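Notes for the Tuesday session – Efa Meredith

Slide 1. Say hi, thank the Birnside folks for the room, check that people at the back can hear me.

Slide 2. Start with the table. Let these run and don't talk over them.

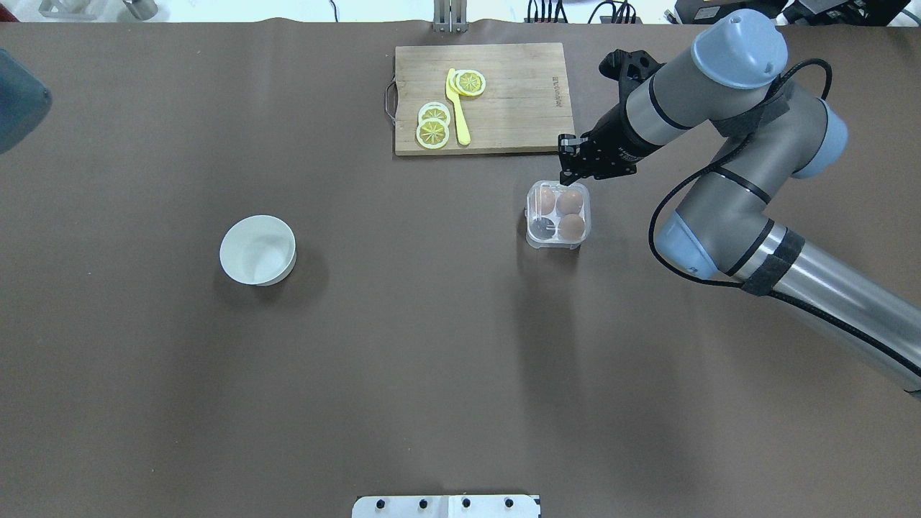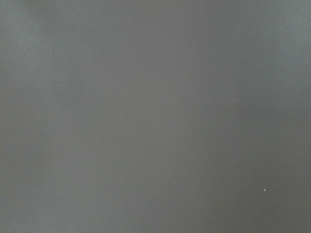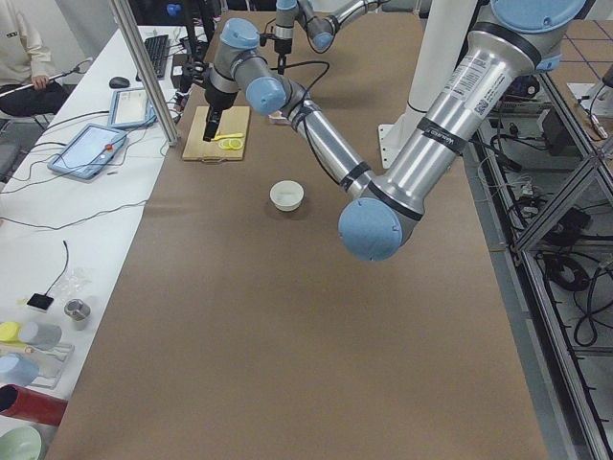
Slide 3. So, my rule for prep space: get out only what the next job needs. I used to pull out every bowl I owned and then slice a lemon on a corner the size of a postcard (pause, someone always laughs). Board first, knife with it, one bowl within reach. Everything else stays in the cupboard until I want it!

Slide 4. The Berine survey. We asked 200 home cooks where they do their chopping, and 59 said next to the stove, which surprised me – I'd have bet on the sink. Ask for a show of hands. If it's a quiet crowd, tell the Zurka cutting board story, but keep it under 2 minutes.

Slide 5. Eggs. Someone will ask if they belong in the fridge. Yes, in a container with a lid, and not in the door. Move on quickly or we'll be there all night.

Slide 6. Belkadi handout is on the chairs. Questions, then coffee.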